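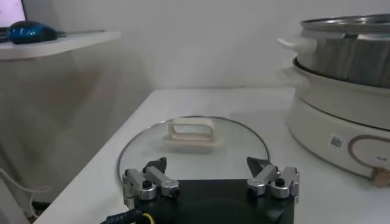

Skornesside, 3/4/21

How to make steamed buns on a weeknight without taking the day off

Every recipe for steamed buns I have ever read begins with somebody's childhood. Mine begins with a bag of flour that was going out of date. I bought it at the Sultach mill shop, where they only sell the big size, and there are only so many loaves a household will put up with.

You want plain flour, the softer the better. Strong bread flour gives you something closer to a squash ball. Weigh out 486 g. I know how that looks. I started at 500 and kept taking a spoonful away until the dough stopped cracking, and 486 was what the scales said on the day it worked. Use 500 if you must, and add a splash more milk.

Tip the flour into a bowl with a sachet of fast yeast, a good spoonful of sugar and a pinch of salt. Warm the milk until it feels like nothing much on your finger. Pour it in slowly and stir with a knife until you have a shaggy mess, then knead until it's smooth and you're bored. The boredom comes first. Keep going.

Cover the bowl and leave it somewhere warm. My kitchen in Otmont had an airing cupboard and the dough doubled in an hour. Here there's a draught under the back door and it takes 2 hours, more if the wind is off the water.

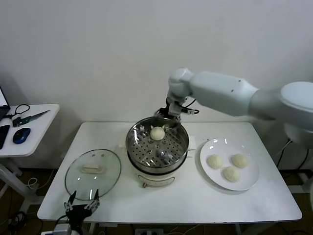

Knock the air out, roll the dough into a fat sausage and cut it into 8. If you're filling them, flatten each piece so the edges are thinner than the middle, put in less filling than you think is fair, and pinch the edges together in little folds. Your first one will look like a badly tied bin bag. Eat that one yourself.

Now let them rest again, on squares of baking paper, for twenty minutes. This is the step everyone skips, me included, and skipping it gives you small hard buns with a grudge. 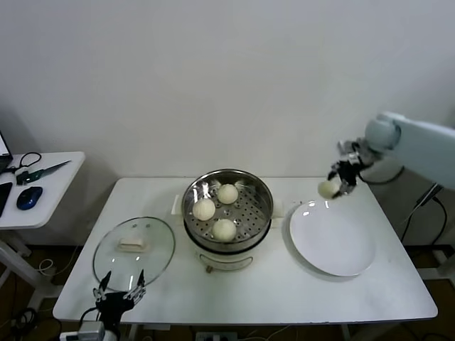
Start them over cold water and bring it up to the boil with the buns already in. Fifteen minutes from the first proper steam. Leave plenty of room between them and do them in batches, or you'll be serving one large bun with seams.

Turn the heat off and leave the lid alone for five minutes. Whip it off early and they may wrinkle like a thumb in the bath. They taste the same wrinkled, if you've got forgiving company.

Leftovers freeze well. Steam them again from frozen for ten minutes. The microwave will do it too, under a damp cloth, but eat them fast before they set.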